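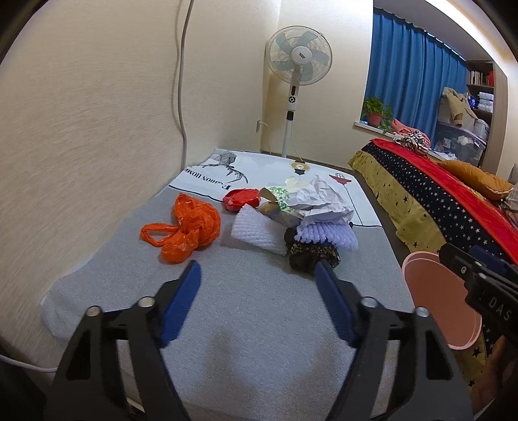

Segmentação confunde pano com saco – alguém já resolveu?

yuna_seol
Pessoal, rodando o planner da Dellasitz na cena da cama. Saco laranja ele pega de boa. O pano branco e o lilás viram uma máscara só, aí o grasp cai bem no meio dos dois. Threshold já mexi, nada.

guthrie_l
treinou com quantas imagens? com menos de 2,000 aqui era loteria

yuna_seol
mais de 2,000. não é isso

Ryu.G
Pra mim é profundidade. Tricô claro em cima de lençol claro, a borda some. Filtra o depth antes da máscara, janela de 4 frames.

guthrie_l
discordo – filtro temporal com a garra em movimento borra tudo. testei na Raltia, piorou

Ryu.G
Borra se vc não compensa a pose. Compensou?

guthrie_l
... não

mjwang
O floral escuro encostado no dedo direito tbm vai dar problema, mascara a garra antes. E confere o offset da calibração, o meu tava 11 mm fora e eu culpando a rede

yuna_seol
vou tentar a máscara da garra primero, depois o filtro com pose. posto o log a noite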